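November
By the Standards and Practice Editor

The rules by which organisations declare a household robot fit for a real kitchen or bedroom have fallen behind the way such machines are now prepared. Most of the preparation takes place in simulation. A manipulation policy may attempt a task 2,000 times in a rendered room before a physical arm attempts it once, and the results of those attempts increasingly appear in tender documents, grant reports and conformity files. It is the view of this publication that simulated evidence has earned a place in those files, and that the conditions under which it is admitted should be written down.

At present they are not. Existing practice for physical trials is reasonably mature. A laboratory is expected to state the dimensions of its test area, the lighting, the condition of the floor, the objects used and the number of attempts. It is expected to report failures. No comparable expectation applies when the test area is a file. A submission may state that a task was completed "in a varied domestic environment" and leave the reader to guess what varied and by how much.

The Prerkine draft code of practice, circulated for comment earlier this year, is a useful starting point. Its central requirement is that every simulated trial be accompanied by a scene record: a list of the objects present, their starting positions, the permitted range of variation and the version of the physics engine in use. The draft has been criticised as burdensome. We do not find the criticism persuasive. The information already exists in the configuration of any competently run simulation, and the labour of disclosing it is largely the labour of exporting it.

Where the draft is weaker is on the matter of surroundings. It treats the object to be grasped with great care and the rest of the room as scenery. A policy that acts on camera input does not make that distinction. Every surface, picture and piece of furniture within view is part of what the policy has learned to act upon, whether or not the engineer intended it. 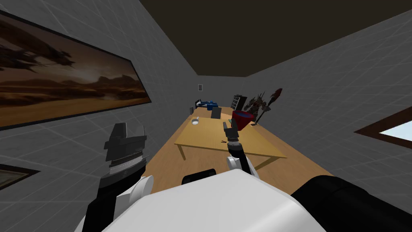 A cup or bucket sitting just beside a gripper may be the only thing the task description mentions. The machine's cameras also take in a desert landscape on the wall, a blue-covered bed, a bookshelf and a spiked, armoured figure carrying a long weapon. There is nothing improper in furnishing a simulated room in this fashion. Unusual contents can be a sound test of whether a policy attends to the right thing. The difficulty arises when such contents are fixed across every trial and go unreported, so that a reader cannot tell whether the policy has learned to handle the bucket or has learned to handle it in that room alone.

The evaluation published under the Woltbridge program illustrates the point. It reported 854 successful placements, a figure that was widely repeated. The annex, which was repeated rather less, disclosed that 615 of those placements were made in a single room layout with the furniture unchanged. The authors deserve credit for the disclosure. They were under no obligation to make it, and a less scrupulous team could have omitted the annex without breaching any rule now in force. A code that depends upon the scruples of the people it governs is incomplete.

We would therefore propose that the scene record be extended to background contents, and that results be reported separately for each distinct layout. A minimum of 10 layouts should be required before the word "varied" may be used in a summary. The figure is open to debate, and we would welcome evidence in favour of a higher one. What should not be open to debate is that a minimum exists and that it appears on the first page of the report.

A second matter concerns the robot itself. In a camera view taken from the machine's own body, its shell and arms can occupy a considerable share of the image, and one part of the machine may screen another from view. The geometry of that view is decisive. If the camera on the physical unit is mounted a few centimetres from its simulated counterpart, the policy is being asked to work from an image it was never given. Submissions should state the mounting position in both cases, together with the tolerance to which it was measured. The Kivik test protocol already asks for this, in an appendix, as optional information. It belongs in the body of the protocol and should be mandatory.

A third matter is the treatment of simulated failure. Physical laboratories have long understood that a dropped object is data. In simulation, where a trial can be reset at no cost, the temptation is to regard a fall, a collision or an object passing through a tabletop as an error in the software and to discard the run. Sometimes that is the correct judgement. It should nonetheless be a recorded judgement, made under a rule adopted before the trials begin, with the number of discarded runs stated beside the number retained.

It has been put to us that requirements of this kind favour large organisations, which employ staff to prepare documentation, over small ones, which do not. The concern is a fair one. The Jia toolkit, which is freely available and used in a number of university laboratories, generates a serviceable scene record automatically and adds little to the time required for a trial. Regulators could go further and publish a standard template, so that a small laboratory need only complete it. Public funding bodies in particular should accept the cost of preparing such a template, having benefited for several years from results they were poorly equipped to compare.

Others argue that standards should wait until the technology settles. This argument has been made at every stage of the development of automated machinery and has rarely served the people who work or live beside it. A provisional code can be revised. Care homes and hospitals considering a purchase cannot defer their decisions until the research community is content with its own methods, and they are entitled to know in the meantime what the evidence before them consists of.

The comment period on the Prerkine draft remains open. Laboratories that rely on simulated trials should respond to it, and should attach a scene record of their own – complete with wall pictures, furniture and discarded runs – so that the drafters have working material in front of them when they turn to the revised text.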